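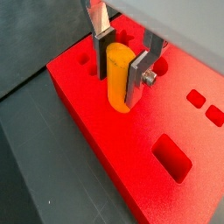 Lumanlan Peg and Block Set

README, version 2
Last updated September 2020

Summary

Lumanlan is a collection of recorded arm movements for training and testing insertion policies. In each episode an operator steers a robot arm by hand controller, picks up a peg and tries to put it in the matching hole of a foam block. The set holds 1,774 episodes. It was recorded at the Illier lab and is kept by the Bemar group, who also wrote the loading code.

What is in an episode

Each episode is one folder. Inside:

wrist/ — color stills from the camera at the gripper, numbered in order
arm.csv — joint positions, joint speeds and gripper opening, one row per still
command.csv — what the operator sent, with the same row numbers as arm.csv
note.txt — peg name, block name, start pose, outcome

The outcome field is "in", "out" or "stopped". "In" means the operator judged the peg seated and opened the gripper. "Out" means time ran out. "Stopped" covers force stops, dropped pegs and lost connections. Stopped episodes are kept because some people want them for failure detection. Filter on this field if you only want clean runs.

Setup

The gripper has two metal fingers with flat plates at the ends. The wrist camera moves with it, so the fingers stay in much the same place in every still while the block shifts. The work surface and the panel behind it are gray. Blocks are foam and have holes of several shapes. A peg held over the block often hides part of its target hole from the wrist view, and the last stretch of the movement has to be done with the hole partly out of sight. Operators had a side view on a monitor. It was not recorded.

Block position was changed by hand between episodes, within the marked zone. Lighting was not held constant. Sessions from December onward used a second lamp, and shadows on the block are softer in those.

How the examples were gathered

Operators practiced on a spare block before their first session. They were told to approach from above, pause before contact and avoid pushing against the foam if the peg did not go in. Not everyone paused. If your method depends on a clear break between approach and insertion, find it from the gripper height in arm.csv; the command stream is too noisy for that.

A session ended after 100 episodes or when the operator asked to stop. Episodes within a session are in recording order, so later ones tend to be faster.

Splits

Train and test are split by session, never by episode. The lists are in splits/. Please use them as they are if you plan to report results, and say which version of the set you used.

Loading

The Jolano loader reads the folders directly:

from jolano import load_set
data = load_set("lumanlan", split="train")

It returns stills and arm rows already matched. Pass outcome="in" to skip failed and stopped runs.

Known problems

In almost 2 percent of episodes the last still is missing. The loader drops the matching row.
Gripper opening drifts slightly over a long session. Treat it as relative to the first row of each episode.
Foam wears. Hole edges in older blocks are looser, and a policy trained mostly on those may push too hard on a new block. The block name in note.txt tells you which one was used, but we did not log its age.
There is no force data. The sensor was used for the safety stop only.

Not suited for

Work that needs rigid parts or tight tolerances. Foam gives way, and an episode marked "in" could well have jammed on a hard block.

Changes since version 1

Outcome labels were checked again and corrected where the final stills disagreed with the note. Column names in command.csv now match arm.csv. Scripts written for version 1 will need the new names — see columns.txt for the full list.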